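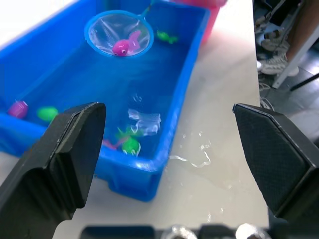

Blaue Wanne mit Kescher und rosa Spielzeugfisch

2021-03-25, Buchungswerkstatt Prerness

Preisabgleich für die Frühbucherangebote, zweiter Durchlauf. Gestern lief der Import von Grarnumico durch, aber die Kinderermäßigung fehlte bei allen Häusern mit Halbpension. Simin hat die Zuordnung der Verpflegungscodes neu angelegt. Jetzt kommen die Ermäßigungen an, allerdings rechnet das System sie vor dem Frühbucherrabatt ab. Laut Vertrag muss es umgekehrt sein.

Testbuchung: Familie, zwei Erwachsene, 2 Kinder, Anreise im Mai, Hotel Kallio, Zimmer zur Seeseite. Der Endpreis weicht um 30 Euro vom Katalog ab. Gleiche Buchung ohne Kinder: stimmt auf den Cent. Der Fehler sitzt also in der Reihenfolge, die Grundpreise sind in Ordnung.

Reihenfolge in der Regeltabelle getauscht, Cache geleert, nochmal gebucht. Abweichung weg. Bei Einzelzimmern steht jetzt aber der Zuschlag doppelt auf der Bestätigung. In der Summe ist er nur einmal drin, es betrifft nur den Ausdruck. Toivo schaut sich die Vorlage an.

Umbuchungsgebühr: In den alten Bedingungen stehen 100 Euro pro Vorgang, im neuen Entwurf pro Person. Margaux fragt beim Veranstalter nach, was gilt. Bis dahin bleibt die alte Fassung online.

Anzahlung: Im Prorer-Modul war noch die Grenze vom letzten Jahr eingetragen. Auf 500 Euro gesetzt, darunter wird der Gesamtbetrag sofort fällig. Die Mail an den Kunden nennt den richtigen Betrag, das PDF noch nicht.

Transfers: Bei Ankunft nach Mitternacht zieht das System den falschen Tag. Ist bekannt, Leena hat einen Eintrag dazu in der Fehlerliste. Vorläufig von Hand prüfen, und zwar vor dem Versand der Unterlagen.

Offen:
PDF-Vorlage Anzahlung (Toivo)
Antwort Umbuchungsgebühr (Margaux)
Kontingente Kallio für Mai nachladen, Frida hat den Zugang
Testbuchung mit Kleinkind ohne eigenes Bett, noch nicht gemacht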